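3.2 Bin and block materials

The study concerns how short wooden pieces settle and are regrouped in an open sheet-metal bin with sloped walls. Bins of this type are used at the Dinwood and Cabral sites for holding offcuts between sorting passes, and earlier work on them (Zapata, Section 2) treated the floor as a uniform plane. We found this assumption too coarse. The transition from wall to floor affects where a piece comes to rest, and a piece lying partly on the slope cannot be treated as flat.

All blocks were supplied by Braredberg from a single batch and stored in the test room for 12 days before use. Edges were left as delivered. Blocks with a visible split or a raised grain line on any long face were set aside. The bin was wiped with a dry cloth at the start of each block of trials. Marks already present on the walls were not removed, as solvent cleaning changed the sliding behavior of the floor in a pilot run carried out in October.

3.3 Layouts

We distinguish two terms. A layout is "scattered" when no long face of a piece is in contact with, or close to, the long face of another. It is "grouped" when at least two pieces of the same color lie side by side with their long axes nearly parallel. Stepped ends are allowed in a grouped layout; the definition places no condition on the offset along the long axis. Corner pieces are recorded separately and are excluded from the grouping score, although they reduce the floor area open to the other pieces.

In total, 42 layouts were recorded. Each was scored by two readers working apart, and the readers disagreed on four. Those cases were settled by Damián Zapata using the original notes.

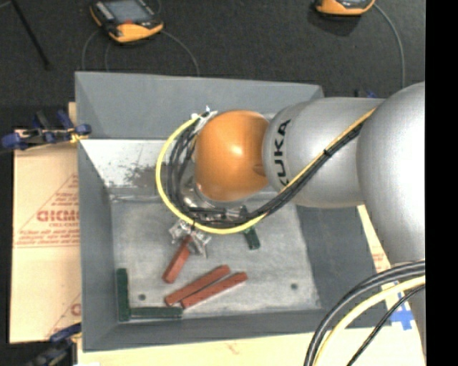
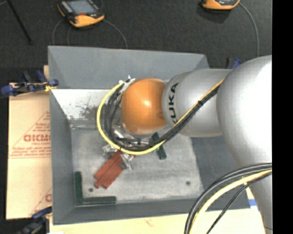 Figure 4. The bin during the trials. Both views show reddish wooden pieces on the bin floor and a green piece at the corner.

Orientation was measured from the long axis of each piece to the nearer side wall, in steps of 10 degrees. Finer steps were tried and dropped, as the two readers could not reproduce them. For grouped pieces a single angle was entered for the group, and the offset between neighboring ends was noted as small or large relative to the width of one piece. The readings were entered in Posance and exported without smoothing. Section 4 reports the angles first, then the offsets.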